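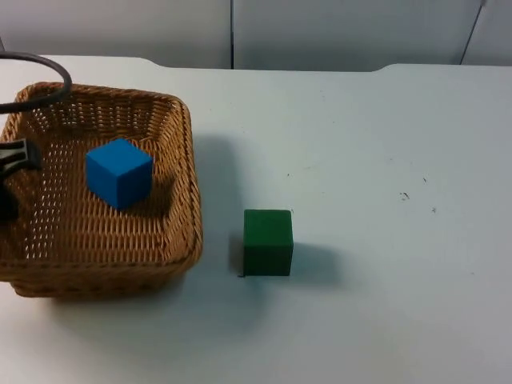 Shallow wicker basket with the blue cube inside and the green cube on the table to its right.

Sorting and storing play cubes in a wicker basket

These notes cover setting up one basket and a small set of single-colour cubes for sorting work at a table, and looking after both between uses. They apply to foam or wooden cubes. Hollow plastic blocks behave differently when dropped and are not dealt with.

What you need

One shallow rectangular basket, densely woven, with a rounded rim
Cubes in at least two colours, all the same size
A plain, pale tabletop
A soft brush and a dry cotton cloth
A ruler

Choosing the basket

Shallow is better than deep for this purpose. A child seated at the table should be able to see the floor of the basket without standing up. If the walls hide a cube completely, the basket is suitable for storage only.

Check the weave on the floor. Open weaves catch the corners of small cubes and leave them tilted. A tight crisscross weave lets a cube sit square. Run a hand along the inside and feel for loose ends, then do the same under the rim, where the strands are usually finished off.

Place the basket on the table and press each corner in turn. A slight rock can be taken out by damping the base, weighting it with books on a flat board and leaving it overnight. Baskets that still rock after this should be kept for the shelf.

The Brernitz tray basket we use weighs 655 g empty, heavy enough that it does not slide when a cube is set against the wall. Lighter baskets can be held in place with a square of non-slip matting.

Choosing the cubes

Keep to strong colours that are well apart. Blue and green are a useful second pair once red and yellow have been mastered, but the green should be dark. Mid-green and turquoise next to blue cause errors that have nothing to do with sorting. Check the pair under the lamp that will be used, as well as by daylight.

Matt faces are preferred. Gloss paint reflects the window and makes the top face look like a different colour from the sides. The Follilov cubes are matt when new and stay so if they are wiped dry.

Slightly rounded edges are kinder to the basket. Sharp edges on wooden cubes can be eased with fine sandpaper, four strokes to an edge.

Laying out the table

1. Clear the table and wipe it. Crumbs and pencil marks are distracting on a white top.

2. Set the basket to the left, with its long side parallel to the table edge. For a left-handed child, set it to the right.

3. Put one cube in the basket, flat on the weave and clear of the walls. This is the sample cube and shows which colour belongs inside.

4. Stand a cube of the other colour on the open table beside the basket. Leave a clear strip between the cube and the rim. A cube touching the basket is often taken to be part of the basket group.

5. Keep the remaining cubes out of sight until the two groups are understood.

6. Hand over one cube at a time. Matching cubes go in the basket, the rest go on the table beside the second sample.

Do not correct a misplaced cube straight away. Wait until five cubes have been placed, then go back over both groups with the child and compare each cube with its sample.

Variations

Swap the samples so that the other colour goes in the basket. This is harder than it sounds for a child who has learned the position and not the rule, and should be left to a separate session.

Add a third colour with no sample. The child then has to decide that it belongs in neither group.

Replace the open table with a second basket. The Nilsuwan pair will do, provided the two are set well apart. Baskets of different depth should not be mixed.

Care of the basket

Brush out the floor weekly, working along the strands. Dust gathers in the small openings and cannot be wiped out. Marks on the rim can be taken off with a barely damp cloth. Do not soak the basket and do not dry it on a radiator, as the strands shrink and the corners lift.

Loose ends are trimmed flush with side cutters. Pulling them opens the weave.

Care of the cubes

Wooden cubes: wipe with a damp cloth and dry at once. Stand them apart until fully dry.

Foam cubes: wash in lukewarm water with a drop of washing-up liquid, press in a towel and leave for around 6 hours. Do not wring.

Colour from a new painted cube can rub off on pale wicker. Rub each face with a white cloth before first use. If the cloth picks up colour, leave the cube to cure for a further week and test again. The Irnov wood paint passed this test in our July batch after two coats.

Storage

Store the cubes in the basket in a single layer, with no cube above the rim. Keep the basket flat on a dry shelf and put nothing on top of it.

Page last revised 8 February 2021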